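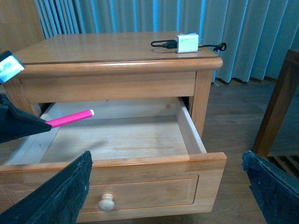 Is the Sivness nightstand worth buying if you mainly want the drawer?

For a small bedroom, it's a good buy. The drawer is deep enough for a paperback lying flat with glasses and medicine on top, and it pulls out far enough to reach the back without feeling around.

I bought mine from Tiedemann in April for $162. It came flat in one carton and took me most of an evening to put together. The instructions are drawings only. Step 4 shows the side rails the wrong way around, so check the screw holes first.

The finish is a light honey color with a glossy top. It wipes clean easily, but it shows dust by the afternoon. The front edge of the top is rounded, and I like that when I get up in the dark. The drawer bottom is plain unfinished wood, so I'd put in a liner before storing hand cream or anything else that might leak.

The drawer front has one round wooden knob, lighter than the rest of the piece. I would have preferred a closer match. You can buy a different one at any hardware store.

There is no cable hole. A charger has to sit on top or behind, and the cord hangs over the side. The Brirkex model has a slot at the back for this, but it costs more and the drawer is shallower.

After 15 weeks the drawer still runs straight. It sticks a little in humid weather, and rubbing candle wax on the runners took care of most of that. The knob came loose once and needed a turn with a screwdriver.

I'd buy it again at the same price. For anything over $200 I'd want a finished drawer and somewhere to run a cord.

Reviewed by Kadri Sakalauskas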